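September, evening

Rain from six this morning until a little after ten, then overcast. Water butt full to the overflow. Barometer in the hall still falling at lunch and steady by tea.

Spent the day on the damp in the back bedroom wall. I have put this off since spring, mainly by moving the bookcase in front of it. Took the bookcase out first thing and found the patch had grown upwards. It now reaches a hand's width above the skirting at the chimney end and tapers to nothing before the window. The paint has blistered along the top edge and there is a line of white salts where the blistering stops. Brushed the salts off dry into a dustpan. Did not wash them, as Clive Whitlock told me years ago that washing only sends them back in to come out again next winter.

Meter readings taken with the pin meter, same spots as in the notebook. Skirting level at the chimney end, 95 on the relative scale. Halfway up the patch, lower but still in the red. Above the salt line it drops into the green within the width of my thumb. The window end reads dry throughout. Salts upset this type of meter and make it read high, so the 95 should not be taken as a measure of water. It is useful only for comparing with itself.

Went outside between showers to look at the same stretch from the yard. Ground level is the problem, or most of it. Whoever laid the path brought it up over the old one instead of lifting the old one out, and the finished surface is now above the damp course for the full length of the chimney breast. I could get a screwdriver blade into the joint between path and brick. Rain off the path runs towards the house. I poured a can of water on it to be certain and it went to the wall and stayed there.

The pointing is the second fault. Hard cement, done some time before I came, and cracked away from the brick along the bottom courses. Raked out a short length with the plugging chisel. Behind the cement skin the old lime mortar is soft and dark and comes out on the finger. The faces of two bricks have blown.

Rang Joaquín Benítez at dinner time about the lime. He has used the Bloxham putty on his own gable and says to leave it under water as long as patience allows, and to use a sharp sand, well washed. He mixes 3 parts sand to one of putty. I had been going to use a bagged hydraulic lime from Driscombe, which would go off faster and let me finish before the frosts. He thinks it too hard for these bricks. I have not decided. Late September is cutting it fine for putty on a north wall, and I would need to hang hessian over it and keep it damp, then keep the cold off it.

Order of work as it stands:

Lift the path along the chimney breast and dig out to two courses below the damp course.
Fill with clean gravel, laid to fall away from the house.
Rake out and repoint the bottom courses.
Leave the inside alone until next summer.
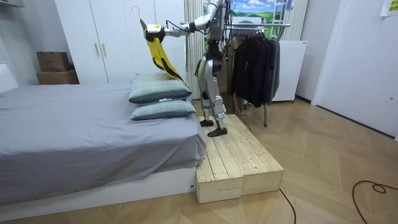
The last item will be the hard one. The temptation is to hack off the inside plaster now and have it looking decent for Christmas, but the wall has years of water in it and any new plaster would go the same way. Joaquín reckons an inch of wall to the month for drying, in good weather. On that reckoning a nine-inch wall will need most of a year.

Checked the gutter while I had the ladder out. One bracket loose at the downpipe end and moss in the outlet — cleared the moss, and refixed the bracket with a longer screw. Ran the hose into it for 10 minutes and saw no drips at the joints.

Bolster and lump hammer found, cold chisel not. Gravel to order tomorrow; ask Fanow whether they will deliver loose, as the bags are nearly double the price. Knees bad this evening. Bookcase is on the landing and will have to stay there.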